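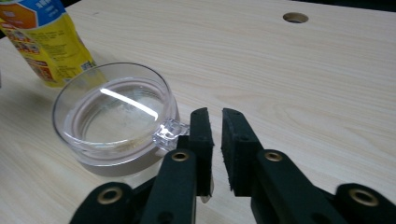 Buy the pads before you buy the gripper, was Kamolrat's advice when I asked what I should put at the top of my spending plan. I laughed, and then I went home and looked at my spreadsheet, where consumables had a grand total of nothing next to them.

I had 2175 pounds to spend, you see, and like everyone with a bit of money and a catalogue I'd started at the glamorous end. The Droda arm! It's a lovely thing, and it would have eaten the lot before I'd paid for a single cable. So I went back to the dull question of what I wanted it to do, and my answer was kitchen jobs – lifting a mug by its handle, mostly, and putting it down again without drama.

A clear glass mug is a mean test, by the way. Glass gives you glare and bends whatever is behind it, and a chunky handle leaves you fussing over where the fingers should go. If you're comparing tools, take your own awkward mug along and put a little water in it. Suppliers always seem to have a nice foam cube ready for you, and I've yet to meet anyone who drinks out of one.

My second plan looked much more sensible. A hand-held gripper first, two fingers with foam pads, so I could learn the job with my own arm doing the moving. Drener quoted me 200 for theirs and 17 for a set of spare pads, and I put down 20 sets' worth of worry before settling on three. Foam frays. Put it in the budget as you would printer ink.

Then there's the stuff I'd forgotten altogether: a decent table, delivery, insurance, and a day off to set it all up (my boss was thrilled). Asine will hire you an arm by the month, and I've pencilled that in for February, when I should know whether I need one at all. The Droda brochure is still on the fridge, mind you.

Contact us | © 2018 All rights reserved | Back to top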